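Talks » Facilities Day » Speaker notes

Marble Floors and the Products Sold to Save Them
Findlow, 21/08/2023

Slide 1. Opening

Say hello, skip the bio. Ask who has bought a stone sealer in the past year. Then ask who could tell it was working. Wait for the silence.

My position: most of what we spend on marble goes on things that haven't been tested against plain sweeping. I include my own budget in that.

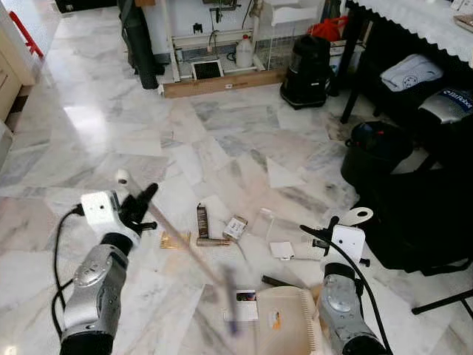 Slide 2. What the brochures claim

Tedov says its sealer lasts 20 years. Tested on what? I asked for the data in June and got a second brochure. Salazar promises 50 percent fewer scratches, and doesn't say fewer than what.

Don't get drawn into polish here. Someone will ask. Park it for questions.

Slide 3. Grit

Grit scratches marble. Vinegar and lemon cleaners etch it. A sealer slows down stains and does very little about either one, though you'd never guess that from the Fakard sales deck (read the line about "armor" out loud, slowly).

A soft broom or a dry dust mop, used often, deals with the grit. It's dull advice and there's no margin in it for anyone.
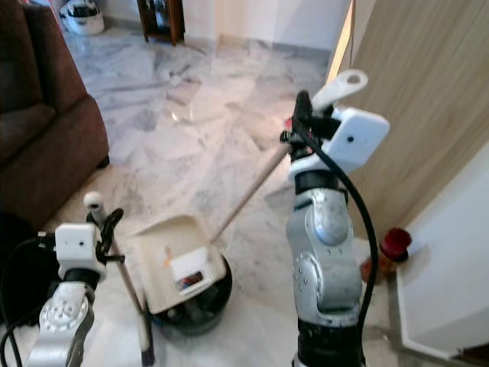
QUESTIONS I EXPECT

Are you against all sealers? No. Kitchens and bars, maybe. I'd want a trial patch for 3 months before signing.

What about mats? Worth having if they get cleaned. Most don't.

Does the 2-coat system do better? I've seen no numbers. If the Tedov rep is in the room, let them answer.

Leave the handout by the door.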